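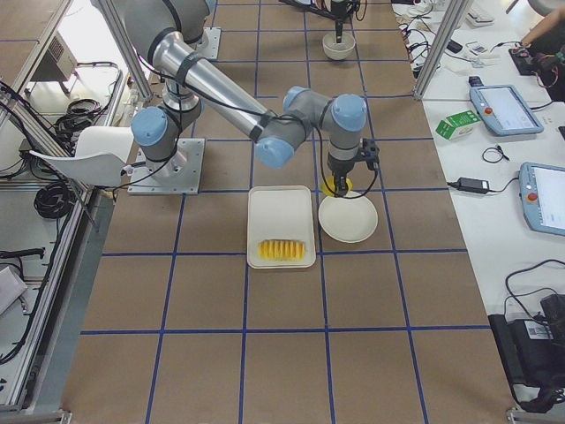 Parallel gripper drops thin slices but holds round items fine. Change the fingers or change the gripper?

Posted in Grippers and End Effectors

We have two arms on one table and we're comparing two sets of fingers on the same kind of two-finger parallel gripper. One set is the flat rubber-faced pads that came with it. The other is the Treloar soft pads, which are thicker and have a little give. The task is moving food items from a tray to a plate, one at a time.

With the flat pads, lemons and bowls are no trouble. Pineapple slices are. I ran 266 picks of single slices from a row standing on edge, and 199 ended up on the plate. Most of the failures were one of two kinds: the fingers took two slices at once, or the slice slid out during the lift. The Treloar pads slip less but they are too fat to get between slices, so they take two even more often.

Force is set low because anything higher cuts into the fruit. Closing speed is at a quarter of maximum. The approach is straight down. I've tried coming in at an angle and it knocked the row over.

Before I order anything else, is this a finger problem or should I be looking at a different type of gripper? Budget covers one more set of fingers now and maybe a new gripper in March.

Gun-woo Ham

Finger problem, mostly. I'd keep the gripper.

Soft pads are good when you have room on both sides of the object. In a packed row you don't. What you want is a thin fingertip, 2 mm at the end, with a shallow texture on the inside face. Smooth rubber on cut fruit will slide as soon as there's juice on it, and low force makes that worse. We had ours printed with small ridges running across the finger – crosswise to the lift, so the slice has something to sit on. Clean them every 6 picks or so at first, until you know how fast they get sticky.

Two other things to check before spending money:

Your open width. If the fingers open wider than they need to, the outside finger pushes into the next slice on the way down. Set the opening to slice thickness plus a small margin and see if the double picks go away.

Your tray. Spread the slices out a little and run the same test again. If your success rate jumps, you have learned that the gripper is fine and the row is what's hard. Then you can decide if the row matters to you.

Also, 266 picks is a decent number, but split the failures by type and by position in the row. The first and last slices usually behave differently from the ones in the middle.

Wenano_bench

just get a vacuum gripper, we use a Flellell one for boxes and it never drops anything

tapegrid

Vacuum on wet pineapple with a hole in the middle is not going to be fun. I'd skip that.

I agree with the thin fingers, but I'd set up the comparison differently too. 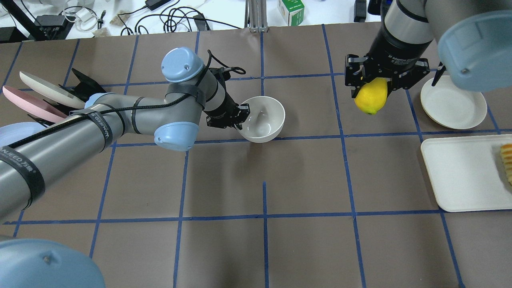
Test each set of fingers on at least three shapes, and write down the grip settings for each one. A pad that wins on slices may be worse on everything else, and if the arm has to do a whole table you will be swapping fingers all day. Use something round and firm, something thin and soft, and something rigid you take by the edge. A lemon and a bowl held by its rim cover the first and last of those, and they load the fingers in very different ways. The lemon touches at a small patch on each side, so soft pads help. The rim is thin and hard, and there I'd rather have a flat face, as soft pads let a heavy bowl tilt.

If you end up with thin fingers that do slices well and lemons badly, put a different set on each arm. You have two. Ours run Clokstead controllers and each arm keeps its own tool settings, so it was one afternoon of setup. Remember to redo the tool center point after every swap. I forgot once and drove the tips into the table – new fingers, first move.

Kettleby4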